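Home | Data | Docs | Changelog | Contact

Print this page | E-mail this page

# Condard office PC reuse list, README

Quick notes for anyone pulling the list. Will tidy later.

## What it is

One CSV, 1690 rows. One row per desktop that came through the Ilholm depot, mostly from schools and council offices. Covers model, what got kept, what went to scrap, where the good bits went. No serial numbers, no donor names. Laptops are in the Minja list, don't mix them.

## Columns

- `unit`: our number, starts at 1, gaps are normal
- `model`: as typed off the sticker, so spelling varies
- `psu`: kept / scrapped / missing
- `board`: kept / scrapped / missing
- `cpu`: same again, plus `unk` if the socket wasnt opened
- `grams`: whole machine, before stripping
- `colour`: case colour, hardly ever filled in
- `notes`: free text, some of it rude

Power supply and CPU socket, both Dell machines: 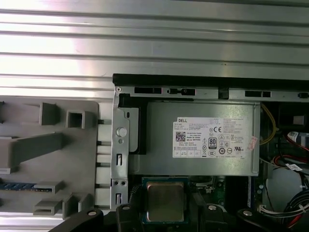
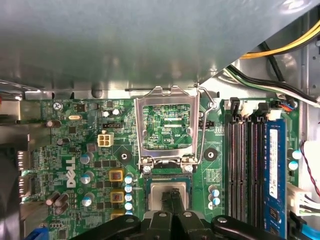

## Known problems

- 332 rows have no weight. Scale was out for most of November. Left blank, not zero.
- Units after 2744 use the new sticker format. Old lookup script chokes on them, use the one in `tools/`.
- `board` = kept only means it wasn't binned. Testing was patchy.
- 3 rows are doubled up from the Patier merge. Havent found a clean way to drop them, filter on `notes` containing "dup".
- Commas in `notes`. Sorry. Quoted properly from v2 on, v1 is a mess.

## Using it

Open in any spreadsheet program. Set `model` to text first or it'll turn some of them into dates. Metric only. Blank = not recorded.

For totals by metal, don't multiply up from `grams`, the cases vary too much. Use the depot weighbridge sheet, seperate file, same folder.

## Licence

Free to use, credit Condard. If you fix something send the fix back, plain CSV please, no macros.

## To do

- merge the `model` spellings
- fill `colour` or drop it
- ask Patier for their cable counts

Print this page | E-mail this page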